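Workshop > Courses > Build a Hand-Held Gripper Pair > Handout 4

Handout 4: Pads, holes and the first tabletop session

Okay, so by now you've got two printed grippers and you're itching to grab stuff. Me too! But spend the first 15 minutes just on the fingers. Open them all the way over bare table and look at the pads from behind, the way the finger camera does. You want both tips at the same height, and you want plenty of wood between them.

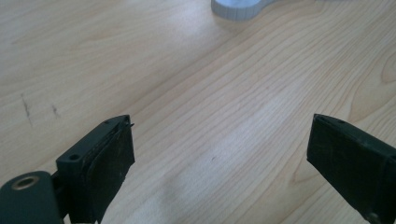 How tight should the pad screws be?

Snug, and then stop. The plastic strips long before the screw does, and I've reprinted enough fingers at Saldale to be boring on the subject.

Dust on the pads is normal. Wipe them with a damp cloth and let them dry while you sort out your cables (our Serra filament sheds a bit when you sand it, so wipe twice).

Now for two hands. Clamp the table down, put one gripper in each hand and leave enough slack in each black cable that your wrist can turn over without a tug. I like the mug tree as a first target, with the white cup down on the base, so there's a post to steer around and pegs to aim for later on. 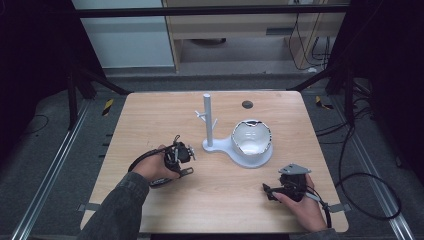
Course notes by the Plellar build-night instructor
Rev. 12 November 2021

Go slow with this one. Long sleeves are fine, just keep them clear of the jaws. If your shoulders creep up to your ears, put everything down and start over, I mean it.

The other thing I want you to practice is the straight approach. Come in low with the jaws open and line up so the target sits centered past the gap. Something round with a ridged side is great for this, as the ridges give your eye something to follow.
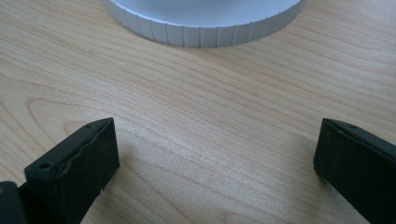 Homework before the December session

Run the approach with each hand, then swap sides. Bring your Multis log sheet and any finger you've cracked.

Comments (2)

gluestick: My pads keep peeling at the tip. Contact cement or tape?

benchrat: Tape for me, but rough up the plastic first.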